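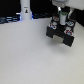 Reading time: 2 minutes

Limley Tabletop Chores: Data Card
Version dated August 14, 2023

Summary
Limley is a collection of recorded manipulation episodes on small household objects. It was prepared by Dalonex to help answer a practical question: which routine chores can a single arm with a two-finger gripper complete without human help? The release contains 2,735 episodes across 13 task families.

Intended use
The collection is intended for training and evaluating control policies for clearing, sorting and putting away small items. It should not be used to certify equipment for unattended work in homes or workshops.

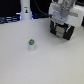

Small upright objects remain a difficult class for household automation. A person clearing a counter picks up a vial or a bottle cap without thought, while a policy must locate it, approach it from a workable angle and close on it without tipping it over. A white cylinder with a green top, standing alone on a pale table with the gripper still well to one side, represents the simplest form of the problem. Cluttered surfaces are covered by the Soneck subset, which is distributed separately.

Annotation
Each episode carries a task label, an outcome label and a short written instruction. Outcome labels were assigned by two reviewers – disagreements were settled by a third. Episodes that ended early are retained and marked as incomplete. 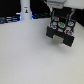

Reviewers did not grade speed or smoothness. Users who need such measures should compute them from the joint records.

Known limits
Lighting and table surfaces vary little. Soft goods, liquids and glassware are absent. The Pylypenko baseline supplied with the code completes 84 percent of held-out single-object episodes, and this figure should not be read as a forecast of performance in an ordinary kitchen.

Corrections
Errors in labels may be reported through the project tracker. The next revision is planned for November and will withdraw 16 duplicate episodes.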